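We publish lives. Biography, memoir, letters and the odd diary, out of two rooms in Clelisden. The firm is called Statow, after the lane, and we bring out 8 books a year.

People in our trade like to say "definitive". We don't print the word on a jacket and we cut it from press releases when it creeps in. A definitive life of anyone would need the conversations they had in kitchens, and those are gone. What's left is paper, most of it kept by someone with a reason to keep it and to burn the rest.

## What we take on

Books that show their working. If a writer tells us that a mill owner "must have felt" something in the winter of 1864, we ask how they know. Sometimes there's a letter. More often there's a hunch, and the sentence goes.

We're wary of the hidden genius, the secret love affair and any subtitle that claims a person changed the world. Some did, a bit. Our longest book runs to 617 pages and its subject changed the drainage of one valley, for which its readers seem to forgive us.

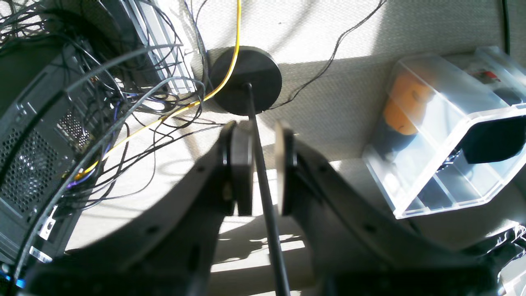
Memoir gets the same treatment. We don't expect anybody to remember what was said over tea when they were six, and we'd like authors to stop putting it in speech marks. Families are sent the proofs where we can find them. They don't get a veto, whatever you may have heard.

## The Dalteo list

Dalteo is our reprint series: old lives that went out of print, with new notes saying where the first author was guessing. It sells slowly. We were told it would pay for everything else within 2 years and it hasn't.

## Sending us something

One chapter and a list of your sources, please. We read the sources first. Tuesday is reading day, so a reply can take a while, and "a while" has been known to mean the summer. We don't charge authors, and we'd be suspicious of anyone who does.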